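Caring for a Parent at Home: Why a Written Agreement Matters

From the Benefits and Planning Desk, Zusstead Elder Services, Ramley Office

Members often ask whether a parent may pay a son, daughter or other relative for help at home, and whether those payments will cause difficulty if the parent later applies for Medicaid. In general, a parent is free to pay a relative for care. The difficulty usually arises later, when an agency reviewing an application for long-term care benefits asks for an explanation of money that left the parent's account. Without a document showing what the payments were for, they may be treated as gifts, and gifts made during the review period can delay eligibility.

A personal care agreement is a contract between the person receiving care and the person providing it. It does not need to be long. It should be signed by both parties before the first payment is made, and it should apply only to care given after the date of signing. Payments for past care, given at the time out of family affection, are the ones most likely to be questioned.

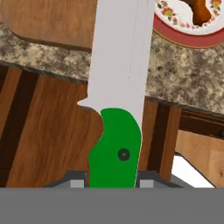

Kitchen knife with green handle (computer rendering)

The agreement should state the services to be provided in plain terms. Meal preparation, laundry, shopping, help with bathing and dressing, driving to medical appointments and the handling of mail and bills are all commonly listed. A general phrase such as "help as needed" is of little use to a caseworker who must decide whether a payment was reasonable. Members who have asked this office to review a draft will know that this is the point on which we most often request changes.

The rate of pay should be comparable to what a home care agency or independent aide would charge for the same work in the same county. We suggest that families obtain a written quotation from a local provider and keep it with the agreement. Where a relative has moved into the parent's home, the agreement should also say whether room and board form part of the compensation – a matter that families tend to settle at the kitchen table and leave out of the paperwork.

Records are as important as the contract itself. The caregiver should keep a log showing the date, the hours worked and the tasks performed, and payment should be made by check or bank transfer. Cash is difficult to trace and should be avoided. Last year this office assisted with 11 applications in which family care payments were at issue, and the files that moved most easily were those with a log kept from the beginning.

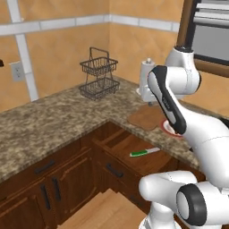 Families should also be aware of the tax position. Payments under an agreement are ordinarily income to the caregiver and must be reported. In some arrangements the parent becomes a household employer, with the filing obligations that follow. Our staff cannot give tax advice, and members are urged to consult an accountant before the agreement is signed.

If the parent is no longer able to sign, an agent under a power of attorney may be able to do so. Particular caution is required where the agent is also the caregiver, as the same person would then be setting and receiving the pay. In that situation we recommend independent legal advice and, where possible, the written consent of other close relatives.

Bonifacio Aranda, senior benefits counselor, has prepared a revised model agreement and a blank care log for members' use. Both were mailed in September to the 2,444 households on the Ramley list, and nearly 600 further copies are held at the front desk. The model is a starting point only. State rules differ, and an agreement suited to one family may not suit another.

Members who wish to have a draft reviewed may book a 30-minute appointment through the Ramley office. Please bring the draft, recent bank statements, any existing power of attorney and the quotation from a local provider, if one has been obtained. Questions about agreements already in force should be addressed in writing to Séverine Lecomte, Benefits and Planning Desk. Appointments are not available after 4:30 p.m.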